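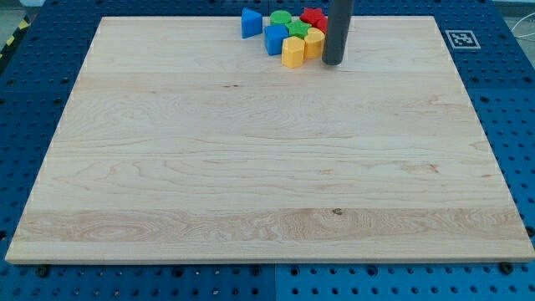
Pusher down at the far side of the maple-colored board, blocks bunched up against it. Overhead view, tag at the right.

January, started 9:40 a.m.

Fault of the week and it's a great one. The arm protective-stopped in the middle of run 127, and the log says contact force over limit on the vertical axis. We are pushing toy blocks. Nothing in this job should load that axis!

What the run was supposed to do: gather the blocks, push the heap toward the near side, lift, go home. What happened, going by the log and by me standing there with a coffee: it gathered fine, started across, and between one step and the next the rod began to grind. Quiet squeak first, then a judder, then the stop. Red light, brakes on, rod tip pressed hard into the wood. I did not jog it up from the pendant right away (learned that one on the Surnov cell). Wrote down the joint values, saved the log, then released it upward at the slowest speed with Hüsnü on the e-stop.

No damage to the blocks. Small dent in the board, and I can feel it with a fingernail but have to hunt for it by eye.

First guess was the force sensor drifting. Easy to check, so we checked it. Zeroed it in free air, left it 7 minutes, read it again: no drift worth writing about. Hung the calibration weight off it, good. So the sensor is telling the truth and the arm really was pushing down.

Second guess, mine, was that a block had got its edge under the tip. I liked this one a lot. The yellow pieces are the ones that end up right at the base of the rod, and I could picture one riding up and wedging. Repeated the push with no blocks on the board at all, and it ground in the same place. So much for that, and sorry to the yellow ones.

Third guess was Volkan's and he got it from his desk without looking up: "Did anybody touch the board?" Yes. Me. I took it off last night to get at the holes in the table underneath, put it back, and did up the front bolts. I did not rerun the touch-off. The program was still using the old plane for the wood, from before the board came off, and the new plane is tilted just enough that the gap under the tip closes up on the way across. Start of the push, clear. Middle of the push, rubbing. A bit farther, protective stop.

What I love about this is how well it hides. The camera side was perfectly happy the whole time. The tag is on the table, off the board, so taking the board on and off does nothing to it and the registration check passed every single morning. We have been treating that green check as "the cell is fine" and all it ever said was "the camera and the table agree."

11:15. Pulled the board again. Sawdust and one sliver of wood between it and the pegboard, toward the back. Vacuumed both faces, put it down, tightened a bit at a time on alternate sides. Touched off at the corners and the center with the stop limit turned down low. Residual tilt is tiny now. Updated the plane in the config and committed it (message says "board plane, after reseat", Hüsnü, in case you go looking).

Ran the empty push first. Silent. Then with blocks, at half speed, then at full. By lunch we were at run 160 with no stops and the vertical force trace is lovely and flat. Going to let it go to 200 this afternoon with one of us in the room before I call it fixed.

Safety note, please read. The stop worked the way it should, good. But when I looked up the limit I found it had been raised for the Bronero tests and never put back. With the proper value it would have tripped at the squeak, well before the judder. It is back down now. If you raise it for something, write it on the whiteboard and in here.

Also the hand rule: the rod is blunt and slow and it is very tempting to reach in and nudge the heap when a block wanders. Don't, not with the arm enabled. I have done it too. It was pressing hard enough this morning to mark wood.

To do
Add a plane check to the startup script, a few light touches, refuse to run if it is off
Print "BOARD MOVED? TOUCH OFF" and tape it by the pendant
Ask Jafarzadeh about dowel pins so the board only goes back one way
Send the force plot to the Drendenitz people, they have the same table
Look at the tip under the loupe for a flat spot

Volkan gets a pastry for the diagnosis.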